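Home
Kitchen
Cleaning
Workshop
Garden
Search this site

The kitchen drawer, the shed shelf and other places things go to hide

May

I've been meaning to write up my storage tips for ages, mainly so I can stop typing them out in the comments one at a time. We moved to the house at Bekholm with far too much stuff and a kitchen that had been fitted by somebody who didn't cook, so most of these were learned by doing it wrong first. Some are for the kitchen and some are for the shed, and a few work in both.

Spice jars

Label the lids if they live in a drawer, label the fronts if they live on a shelf. I did fronts, then moved them all into a drawer, and spent a whole winter lifting out cumin when I wanted coriander. Masking tape and a pencil is fine. Pencil doesn't run when the jar gets steamy, and the tape peels off clean as long as you change it now and then.

Don't keep them over the hob. I know that's where the little rack always goes in the catalogues, but the paprika goes brown and tastes of dust. A cupboard on an outside wall is much better.

Baking trays

Stand them up! I can't tell you how much noise this has saved. A cheap wire letter rack will hold two or three trays on end, and a tension rod (the sort for net curtains) wedged top to bottom in the cupboard makes a perfectly good divider. If your cupboard floor is slippery, put down a bit of that rubbery shelf liner first or the whole lot slides out at you.

Sticky labels

Soak the jar in hot water with a spoonful of washing soda and most paper labels float off by themselves. For the gluey patch that stays behind, rub in a little cooking oil, leave it while you have a cup of tea, then go at it with a dry scourer. Wash it twice afterwards or your jam lids will slip. The only label that has ever beaten me was off a jar of Ayaaba honey, and I've still got that jar, label and all, with clothes pegs in it.

Carrier bags

Fold them or stuff them, I don't mind which, but only give them one home. Mine go in an old tissue box on the inside of the cupboard door. When the box is full, the next bag goes in the recycling at the shop. Same rule for takeaway tubs, only stricter - if the lid's missing, out it goes that night.

Screws and other small bits

Over to the shed. I used to have one enormous biscuit tin of screws and it was hopeless. Now I've got 8 jam jars with their lids screwed to the underside of the shelf, so you just twist the jar off when you want it. Use two screws per lid, otherwise the lid turns with the jar and you'll stand there going round and round. Leave a good hand's width between jars as well. I didn't, and my knuckles knew about it.

Don't sort too finely. Long wood screws, short wood screws, wall plugs, nails, hooks, and then a jar for odd things. I once tried sorting by thread and gave up before lunch.

Sandpaper

Bulldog clips on nails, one clip per grit, with the number written big on the back of the sheet. I keep a coarse one, a medium one and a 200 or thereabouts for finishing. There's a sheet of 1000 too, which I bought for sharpening scissors (wet it first, and wrap it round a bit of flat wood). Damp is what ruins sandpaper in a shed, so if yours curls up, bring it indoors for the winter.

Rust on hand tools

White vinegar overnight, then wire wool, then rinse and dry it at once and wipe with oil. The drying matters more than anything. I left a pair of pliers on the draining board at breakfast and by teatime they were orange again. For the oil I've used all sorts, including the tail end of a tin of Grondudent that came with the shed, and I really can't tell the difference between that and ordinary machine oil.

The odds-and-ends bin

Every house has one. Ours gets the lone glove, the bits of toy, the thing that fell off the other thing, and I've stopped trying to fight it. What I do instead is keep it small and keep it open. A lidded box is a place where things go to be forgotten, and a deep one is worse, as everything you want sinks straight to the bottom.
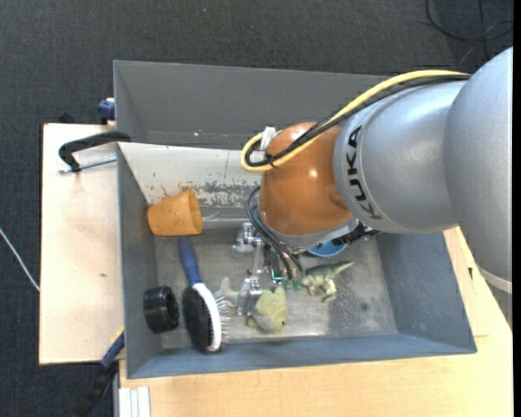 Plain sides are best too, so you can wipe it out. Tip the lot onto an old sheet twice a year, once in spring and once before the Christmas boxes come down, and get everyone in the house to claim what's theirs. Anything left goes back for one more turn, and if it's still there next time it goes to the charity shop or in the bin. Batteries come out straight away, whatever they're in. I found one that had leaked all over a perfectly good torch.

If you've little ones, do this with them after tea and not before, when they're hungry and every broken bit of plastic is suddenly their favourite.

String

Put the ball in a teapot with the end coming out of the spout. Mine's a brown Letik pot with a chipped lid, no good for tea but lovely for this, and it never tangles. A funnel screwed to the shed wall, point down, does the same job for garden twine.

Smelly tubs

Scrunched newspaper, lid on, leave it in the freezer overnight. Bicarb works as well but you have to wash it out after. Tomato stains are another matter - I put the tub on the windowsill in the sun for a day or two and they fade a fair bit, though never completely.

Next time I'll do the airing cupboard, including how I fold a fitted sheet (badly, but it does go on the shelf). If you've got a good way of storing saucepan lids, please leave it in the comments, because mine are currently in the oven.

Filed under: Storage, Kitchen, Shed
Older: Getting candle wax out of a tablecloth
Newer: Three uses for a cracked mixing bowl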